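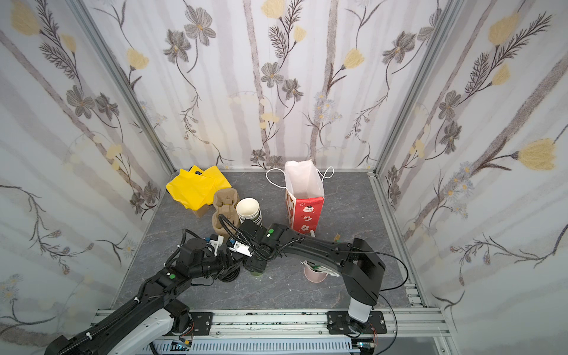

Figure 2. Floral wallpaper on three walls, with a dark gray marble-pattern floor.

3.2 Pattern preference among tenants

Households in the Brirkwood and Escobar buildings were asked in July to rank wall coverings for shared hallways. Of the 86 households that replied, 33 placed a floral pattern first. Older tenants chose florals more often than younger ones - a result in line with the earlier Bustside survey (Ho). 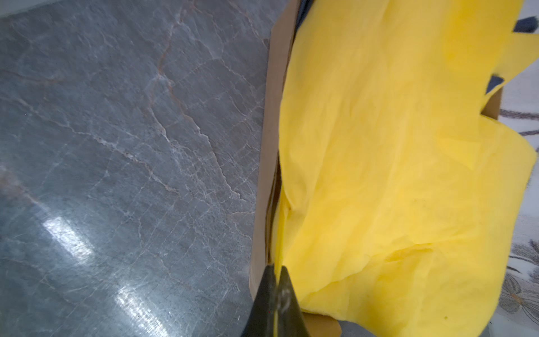

Plain painted walls ranked second in both buildings. Tenants who had lived at Escobar before the hallways were repainted gave lower scores to dark colors, and several wrote that the upper floors felt narrow in the evening. Rent level had no clear effect on ranking.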